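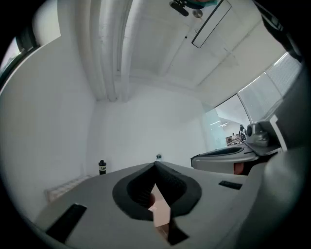

Rodau puts the "easy-care" table to the test, and is not easily impressed

2021-10-21 – For immediate release

Household advice service Rodau today publishes its guide to small-room tables, written after reading one too many promises about cloths that "transform" a home. We doubt that any cloth has ever transformed anything. A plain white room with a radiator along the wall is still a plain white room once the table is laid.

The guide covers 24 everyday questions, from what to do with bottles that end up on the floor to whether a patterned cloth hides tea stains or simply makes them harder to find. Sellers tend to say the first. Our readers, 181 of whom wrote to us in May, mostly say the second.

"I was told a busy pattern forgives everything," said Shiuli Mondal, who edits the guide. "It forgives crumbs. I have yet to meet one that forgives coffee."
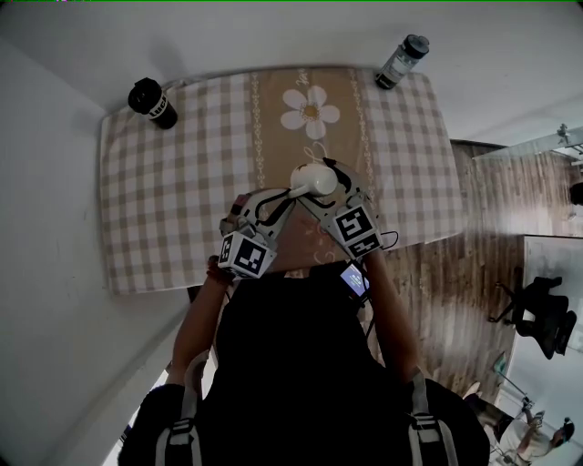 She is no kinder about checks. Beige and white checks with a plain brown panel down the middle look tidy enough, and a big white flower gives the eye somewhere to land, but a small white mug still needs a mat under it if the drink is hot. Lettering on a cloth gets short shrift too – it will be sideways for somebody at the table.

The guide recommends no brand and takes no payment from makers. It does suggest washing a new cloth once before deciding you like it, and keeping the receipt until then.

"Small Tables, Large Claims" runs to 80 pages and is free to Rodau members. Press copies can be requested from the Rodau office.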